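Kasau sorting cell: gripper questions

How often does the gripper need looking after?
Wipe the fingers down at the end of each shift. The full check is every 457 running hours, and the panel shows a reminder when it is due.

What does the full check cover?
Lock off the cell first. Look at each pivot pin for play, then move the fingers by hand through their whole travel. They should move evenly and stop together. Log the result under the cell's name, Kasau, and not under the line.

The fingers close but the part slips. What now?
Clean the finger faces and try again with the same part. If it still slips, the grip setting has probably been lost after a restart. Load recipe 509 and run one part at slow speed.

Can I change the pivot pins myself?
Only if you have been signed off by Pavithra Kulkarni. Always change both fingers' pins at the same visit. A worn set next to a new one will pull the grip to one side.

Does the wrist camera need setting up again after a finger change?
Yes. Run the camera check from the service menu. It takes 6 minutes. Leave the blue bin where it is while it runs.

What if a part lands outside the bin?
Stop the cell, open the gate and pick it up by hand, wearing gloves. The flange edges are sharp.

Who do I ring?
Lachlan Costigan on days, Habibur Talukder on nights, both on extension 2439.
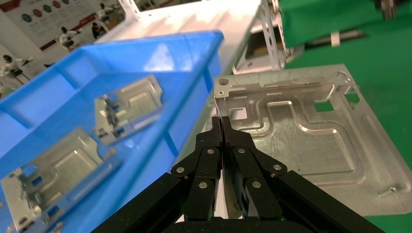 Gripper fingers nearly closed, with a sheet-metal plate behind and the blue bin to the left.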